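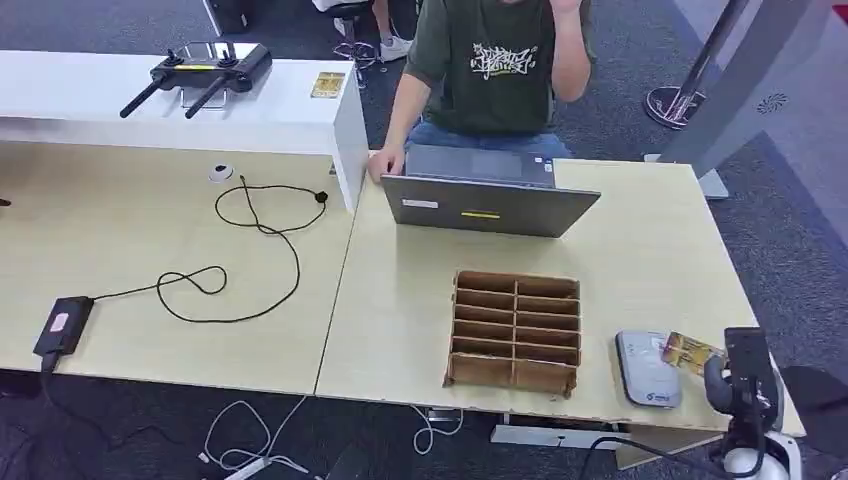
Summer stages have come and gone in Ekanley, but anyone who would rather hear live music from the couch has something to look forward to. The Trnka, the small cabaret theater on the river side of Sarkden Street, will stream its yearly Lantern Supper show for the first time this August. The stream is free, and no sign-up is needed.

The Lantern Supper began as a long dinner with songs between the courses. Guests sat at shared tables, passed the bread and sang along when they knew the words. The theater's dining room has been closed since spring while the kitchen floor is replaced, and the work won't be finished in time. The owners thought about moving the dinner to a hall across town. In the end they decided to keep the show on its own stage and let people eat at home.

"We looked at two other rooms and neither one had a piano," said Žofie Šimko, who books the acts and has hosted the supper for most of its run. "Our piano isn't great, but the singers know it."

The show starts at 7pm on August 15 and is expected to run a little over two hours, with one break. It will be carried on Zorex, the local streaming channel that already shows the city's high school plays and the winter organ concerts. Viewers can watch in a browser. The recording will stay up through August 31, then come down under the agreement with the performers.

Kamil Matoušek will lead the house band again. He has written new arrangements for the opening set, mostly old dance hall tunes, and a longer piece for clarinet and accordion that closes the first half. The second half belongs to the singers. Four of them are regulars at the Trnka. The fifth is a newcomer who won the theater's open stage night in June, and she'll sing in Czech and English.

There is still food involved. The theater's cook has put together a home menu of cold cucumber soup, potato dumplings with cabbage, and plum cake. Recipes will go up on the theater's page a week ahead, with a shopping list. For people who don't want to cook, 300 boxed suppers will be sold for pickup at the side door on the afternoon of the show. They're being made in a rented kitchen down the block. Boxes cost $31 for two people – the soup comes in a jar, and the jar doesn't have to be returned. A version without dairy can be ordered, but it has to be requested when paying.

Box sales open on 29/07/2024 at noon, online and at the box office window. The window is open in the afternoon only, and the street entrance is blocked by the construction fence, so buyers should come in through the courtyard.

The courses will still set the pace of the evening. Šimko will announce each one from the stage and leave a few minutes for people to get to the stove and back. A chat will run beside the picture, and the band will take requests from it during the break. Matoušek said he would play anything he knew – and a few things he didn't, if the request was short enough.

Donations can be made during the show. The money will be split between the performers and the theater's piano fund, which pays for tuning and, if there is enough, a new set of hammers.

Regular shows at the Trnka continue on Friday nights with the balcony seats only. The dining room is due to reopen in the fall, and tickets for that part of the season haven't gone on sale yet. People who held dinner tickets for this year's supper have been sent refunds, or can ask the box office to move them to next year's date.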